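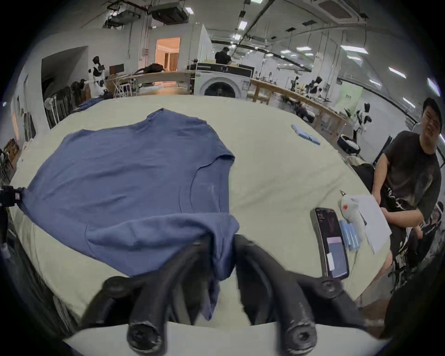

叠衣服在家务自动化领域一直属于难度较高的任务。布料没有固定形状,同一件衣物每次放到桌面上,褶皱与边缘位置都不相同,依靠预设轨迹的机械臂很难应付。Vallatmont 推出的 Mercado 手持夹爪套件,针对的正是这类任务的示教数据采集:操作人员手持夹爪完成动作,设备同步记录画面、位姿与开合量,供后续训练使用。以一件平铺的蓝色T恤为例,两根弧形黑色夹指捏住下摆提起时,衣身在指间下垂,接缝和褶皱随之改变走向。这一类变形很难靠仿真准确还原,仍需大量实物操作加以积累。本刊于五月对该套件及其配套服务进行了试用,现将主要情况介绍如下。

套件组成与装配

标准套件包含左、右手夹爪共2只,另配充电底座、标定板和一套备用夹指。单只夹爪重600克,握持姿势接近常见的手持电动工具,初次使用者经过简短培训即可上手。夹指以内六角螺钉固定,更换时需要使用随附扳手。拆装步骤在说明书中写得较为清楚,但扳手没有固定的收纳位,试用期间曾两次在工作台上寻找,建议厂商在后续批次中为其预留卡槽。

标定流程由 Clerham 软件引导完成。左右手夹爪须分别标定,顺序不可颠倒,否则软件会提示重新开始。界面中文翻译大体准确,个别术语前后不统一,“末端”与“夹端”混用,对首次接触此类设备的单位可能造成困扰。

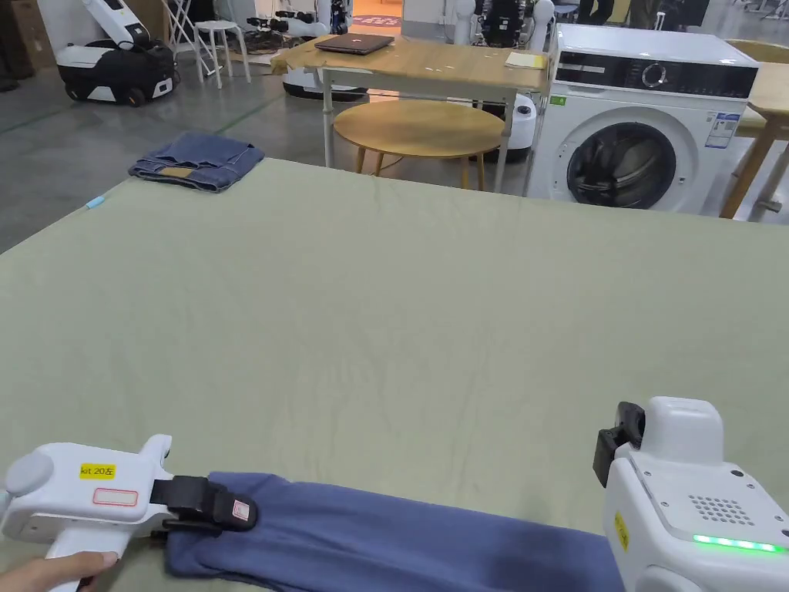
撰文:岑书宁
本刊装备与自动化栏目编辑

双手协同与衣物整理

双手协同是该套件的主要卖点。整理衣物时,通常由一只手夹住布料一端,另一只手负责展平、对折或转移,两侧数据必须在时间上严格对齐。同时使用多套设备的场所,还应当做好编号管理。夹爪白色外壳上贴一枚写有“kit 20左”的黄色小标签,套件序号与左右手便可一并辨认,做法简单,值得采集单位参考。左右手设备一旦混用,已录数据的坐标关系即告失效,事后修正的工作量相当可观。

试用期间,本刊共录得229段有效示教数据,内容以T恤和长裤的折叠为主。就完成质量而言,针织面料表现较好,夹指能够稳定夹取单层布料;牛仔布较厚,在腰头、裤脚等多层重叠处,夹取时需要加大握力,连续操作后手部疲劳较为明显。厂商表示可选配加宽夹指,本次试用未包含该配件,其实际效果有待另行验证。

台面条件同样影响数据质量。浅色、无明显花纹的台布便于区分衣物轮廓,对深色及中间色衣物尤为适用。若拟采集白色或浅色衣物,则宜另备一块颜色较深的台布,并在数据说明中注明更换情况。台布本身的褶皱也应在每批采集前抚平。

数据服务

Vallatmont 将数据托管业务交由 Bandholm 承担。用户上传原始数据后,平台自动检查丢帧、遮挡和时间偏移,并将不合格片段退回,同时附上原因说明。本次试用中,退回片段的主要问题是操作者手臂遮挡视野,其次为动作起始时夹爪尚未进入规定区域。说明文字简明,操作人员据此调整站位后,退回情况明显减少。

该服务目前提供按年和按36个月两种合同期限,后者包含夹指等易损件的更换。合同约定数据所有权归采集单位,但平台可保留质量检查记录。涉及住宅、宿舍等真实生活环境的采集项目,建议在签约前就背景画面中的人员和物品处理方式作出书面约定,现行合同范本对此着墨不多。

适用对象

综合试用情况,Mercado 套件较适合已有固定采集场地、需要长期积累柔性物体操作数据的高校实验室和企业研发部门。场地宜配备高度合适的宽大工作台,并为衣物分类、待处理与已完成物品划出各自区域。仅有短期验证需求的单位,可向厂商申请单套租用,租期与费用需另行商定。

夹爪握把目前只有一种尺寸,手型较小的操作人员在完全张开夹指时略感吃力。厂商答复称,小号握把已列入开发计划,上市时间尚未确定。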